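4.2 Notice-of-claim rules and the decision to sue

Wrongful death claims against a city police department differ from ordinary injury suits in one respect that matters to this study. In most of the towns we examined, the family must file a written notice with the city clerk before any complaint can reach a court. The notice names the officers if they are known, states the date and place of the death, and gives a sum. A family that misses the deadline may lose the claim whatever its merits.

We reviewed 62 case files drawn from the civil dockets of Stista and Potura. In 30 of them the notice was prepared without a lawyer. Files of this kind were more often returned for correction, most commonly over the sum claimed or the signature page. Eight were returned more than once. The Potura clerk's office accepts corrections by mail, while Stista requires that the family appear in person, a rule that several respondents described as a burden in the weeks after a funeral.

Interviews were held in respondents' homes where they preferred it. Respondents were asked to go over their own copies of the notice with the interviewer and to mark the passages they had found hard to follow.

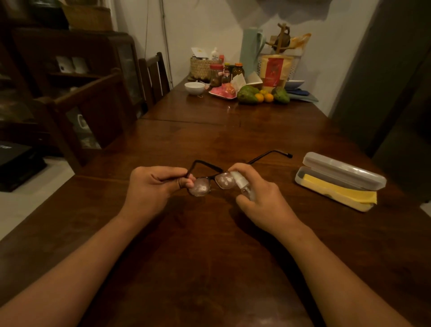

Figure 2. Eyeglasses, spray bottle and open case on a dining table.

The passages marked most often concerned the estate. Many respondents did not know that a parent can speak publicly about a planned suit but cannot bring it on behalf of the estate until a court has appointed a representative. In the Tian precinct cases, public statements came well before the appointment, and local reporting treated the two as the same step. City attorneys did not. Their replies to early letters were brief and took no position on liability.

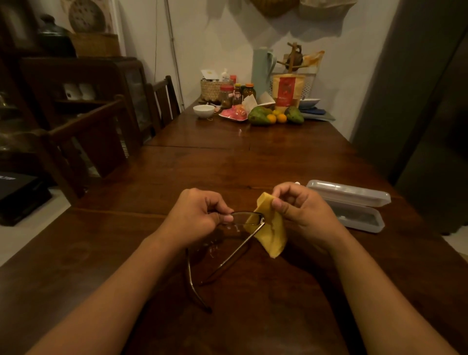
Print size was a separate complaint. The Stista form sets its filing deadline in a footnote, and older respondents told us that they had passed over it on a first reading. Plain-language guides tend to assume that the trouble lies in the legal terms alone. A reader who must stop to rub a lens with a yellow cloth before starting on the page has a more basic difficulty, and larger type would ease it at little cost to the city. The form issued by Cellov County places the deadline in the first line, in the same type as the heading, and we found no late notices among the Cellov forms that had been transferred to the Potura docket.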